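Große Werkhalle als Gemeinschaftsbüro: Wie bekommt man das Licht und den Hall in den Griff?

Kieran Naylor
Hallo zusammen, wir sind im Januar in eine umgebaute Halle gezogen und ich bräuchte mal euren Rat, vielleicht hat ja jemand Ähnliches hinter sich. Die Decke ist weißes Wellblech, die Wände sind auch weiß, darunter hängen lange Leuchtstoffröhren, und hinten gibt es eine Empore mit Metallgeländer. Eigentlich ein schöner Raum, ich mag ihn wirklich gern! Aber erstens ist das Licht furchtbar ungleichmäßig (unter der einen Leuchte kneift man die Augen zusammen, zwei Tische weiter möchte man eine Lampe anknipsen), und zweitens hallt es so, dass man am Telefon ständig gefragt wird, ob man gerade im Schwimmbad sitzt. Budget wären einige 2000 Euro, der Vermieter Hiebert möchte keine Bohrlöcher in der Decke. Womit würdet ihr anfangen?

Storna
Mit dem Hall, ganz klar. Teppich rein, Vorhänge an die Wand, fertig. Bei uns hat das gereicht.

Merkeo
Lieber Kieran, erst einmal Glückwunsch zur Halle, solche Räume sind ja selten geworden. Ich habe vor einigen Jahren in Fletthorpe eine ganz ähnliche eingerichtet, 136 Quadratmeter mit Blechdecke, und habe dabei so ziemlich jeden Fehler gemacht, den man machen kann. Mit Teppich allein bin ich nicht weit gekommen, da muss ich meiner Vorrednerin oder meinem Vorredner leider ein bisschen widersprechen. Der Schall läuft nämlich oben zwischen Blech und Wänden hin und her, und da liegt nun mal kein Teppich. Geholfen haben mir 17 Akustiksegel aus Filz, die an Drahtseilen hängen. Die Seile sind mit Trägerklemmen an den Stahlträgern befestigt, also ganz ohne Bohren (frag trotzdem vorher den Vermieter, wie viel Gewicht dort hängen darf).

Beim Licht würde ich die Röhren erst einmal lassen, wo sie sind.
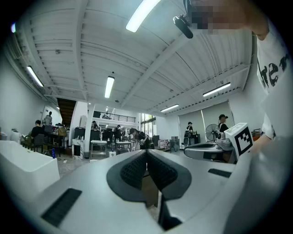 Schau dir lieber an, wo die Leuten sitzen, und rück die Tische so, dass niemand direkt unter der hellsten Leuchte arbeitet. Dann tauschst du die Röhren alle auf einmal gegen dieselbe Lichtfarbe, ich habe 4000 Kelvin genommen und bin sehr zufrieden damit. Für die dunkleren Ecken, meistens unter der Empore oder neben der Treppe, reichen ein paar Stehleuchten mit Licht nach oben, die weiße Decke verteilt das wunderbar! Und falls du noch 20 Euro übrig hast: Filzgleiter unter alle Stühle. Das Stühlerücken war bei uns fast schlimmer als das Telefonieren.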